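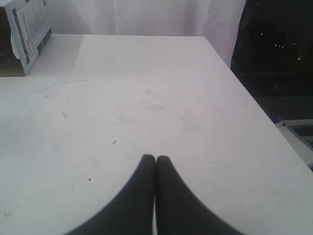

Visitors should be allowed to see the machine fail, one reader of our last bulletin wrote, and an open day that hides its failures is an advertisement. The letter arrived shortly after the evening session held by Brophy at its Prirau workshop in January, and it deserves a considered answer from those of us who attended on behalf of the local adult education service.

The session began at six o'clock and was open to anyone who had registered. The service had put forward 37 learners, most of them from the warehouse skills course, and they were divided into small groups for the demonstrations. Each group stood at a white table while the arm was put through its routine. The wrist camera's view was shown on a monitor beside the table, so that learners could compare what they saw with what the machine had to work from. The fingers of the gripper, closed at the tips, take up a good part of that view. Several learners remarked that they had not expected a robot to have its own hand so much in the way.

The task set for the arm was a modest one. It was to pick up small parts and place them in a tray, using a method that Brophy has developed with Mendosis, a software firm in Prorkov. According to the handout, the arm had been given 489 practice attempts before the open day, of which 373 had been completed without help. The handout stated this in plain type on its first page. We commend the firm for printing both numbers, and regret that the spoken presentation mentioned neither.

It is on this point that the reader's letter is most persuasive. During our group's turn the arm missed a part twice. The demonstrator stopped the routine, started it again and resumed the talk without comment. The learners noticed. On the coach home, the two misses were discussed at greater length than anything in the presentation, and with more interest than suspicion. People who have worked on a packing line know that parts slip. They wished to know what the machine does next, who is called, and how long the line stands still.

We do not accept the whole of the letter. Its author proposes that failures be arranged on purpose, and this seems to us a mistake. A staged failure teaches little more than a staged success. What is needed is time: a longer turn at the table, fewer slides, and a member of staff free to answer questions while the arm is working. The session gave each group nine minutes, and four of those were taken up by the introduction.

The service received 134 written comments from learners across its winter visits, and those concerning Prirau were favourable on the whole. The request made most often was to return on an ordinary working evening, when no presentation is planned. We have put that request to Brophy in writing, together with a copy of the reader's letter, and have asked that the tray task be left in the programme.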